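# Points and badges belong in the basement of a training app

Most learning apps sold to hospitals and clinics now carry a score, a streak counter and a shelf of badges. I have built these features for two employers and tested them for a third. My view is that the score layer should be off by default in any product that trains people for clinical work, and that buyers should ask for the switch in writing.

The case for points is easy to state. Adults who are told to finish a training module tend to put it off. A streak counter brings them back the next day, and more sessions get logged. The sales deck then shows a rising line, and the rising line is accurate. It measures sessions. Whether the person can now set an infusion rate without help is a separate measurement, and it costs more to take.

At Hedarton we shipped a drug-dose trainer with daily streaks. The log file for the first release held 3004 completed sessions. When Jamshid Akbari went through them, he found 353 that had been finished in under a minute, all on the same three easy cases. The users had worked out which cases kept the streak alive for the least effort. They were night-shift staff with little time, and they did what the design paid them to do.

We tried the usual repairs. First we weighted the points by difficulty. Users then picked the hard cases with the fewest steps. Next we hid the case list and served cases at random. Users quit and restarted until an easy one came up. Chih-ming Tse added a penalty for quitting, and the support queue filled with complaints from people whose phones had lost signal in an elevator. Each patch closed one path and made the rules harder to explain. By the fourth release the help page on scoring was longer than the help page on dosing.

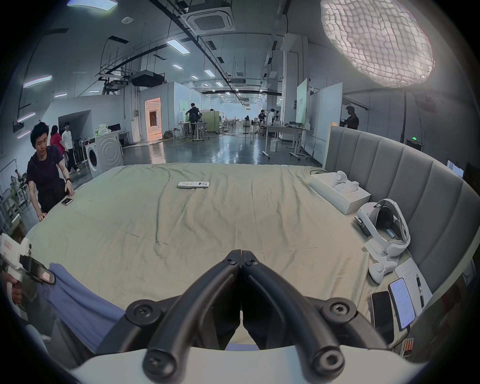 Feedback is a different matter and should be kept apart from score. If a trainee picks the wrong dose, the app should say so at once, show the correct figure and show the step where the error came in. That information is tied to the task. Forty points and a bronze shield are tied to nothing the trainee will meet on a ward. Vendors like to file both under "engagement," and the word hides the difference. A buyer who hears it should ask which of the two is meant.

Leaderboards deserve their own paragraph. Trinidad Prieto ran a Bergeron pilot with 13 nurses in one unit, ranked by name on a shared screen. Within two weeks the bottom half had stopped opening the app. The top three were trading places several times a day. The average score for the unit went up over the same period, so the pilot was written up as a success. I don't think anyone was being dishonest. An average taken over people who are still playing will do that, and the report template had no line for people who had left.

There is a fair objection. Jocelyn Thibodeau, who designs for Tindemwood, argues that dull material needs some pull, and that without a streak many users would never reach the feedback at all. She is right that completion drops when the counter is removed. In our own trial it dropped by 46 percent. But I would want to know what was lost. If the missing sessions are the one-minute ones, the drop is a cleaner log. Our trial was not set up to answer this, and I have not seen one that was.

A workable middle position exists – Skukelico uses a version of it. The app keeps a private record of which case types the user has missed, and brings those back at growing intervals. There is no total and no rank. The only number on the home screen is how many cases are due. Users can ignore it for a week without losing anything except the practice. It makes for a poor demo, and Tomás Brennan tells me they have lost at least one contract to a product with fireworks in it.

For anyone writing a purchase document, I would put in four requirements:

- The score layer can be disabled for the whole site by the customer.
- Session logs record time per case and restarts, and can be exported.
- Reports count users who stopped, along with the date of last use.
- Any claim of skill gain names the test used, who gave it and how long after training.

The last one will get the most resistance. Vendors will say that delayed testing is the customer's job. That can be negotiated, and splitting the cost is reasonable. A contract that leaves the item out will be renewed on session counts.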